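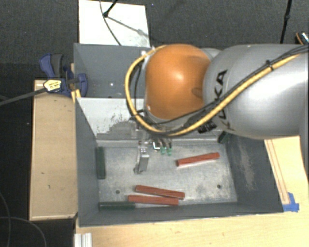
4.3 Setting the pick region and the collision margins

Posted 30/12/2025 by Zoia Moroz
2 comments · 14 shares

Before you start this section, the hand-eye calibration from 4.2 must be saved and the planner must be in Manual mode. The speed override stays at 26 percent until step 7.

1. Open Muditz and load the cell file. Select the bin you pick from in the scene tree.

2. Press Fit Floor. The planner takes a new point cloud and fits a plane to the bin floor. Scratched metal can give holes in the cloud — if the plane looks tilted, set Exposure to Low and press Fit Floor again.

3. Draw the pick region inside the four walls. Do not include the rim.

4. Add every clamp that holds the bin as a collision box. Draw the box over the full clamp, including the bar and the handle.

Caution: The point cloud filter removes everything outside the pick region. A clamp which is not added by hand does not exist for the planner.

5. In Tool > Dress Pack, set the cable radius. Measure from the wrist axis to the widest point of the cable loop, with the arm in the pick pose. The loop changes its shape when axis 6 turns, so measure also at both ends of the allowed rotation and enter the largest value.

6. Set Wall Margin. For blocks that lie along a wall, the default is often too large and the planner answers NO_GRASP. Reduce it in small steps and check each result in Preview.

7. Press Plan Test. The planner calculates 300 paths without moving the arm. Continue to 4.4 only if no path is marked red.

Note: After an update of Muditz the cable radius returns to the default. Repeat step 5 — this was reported by Vitalii Semeniuk in November and is not yet corrected.

Get the release notes by e-mail. Subscribe

We use cookies to remember your language. Accept | Settings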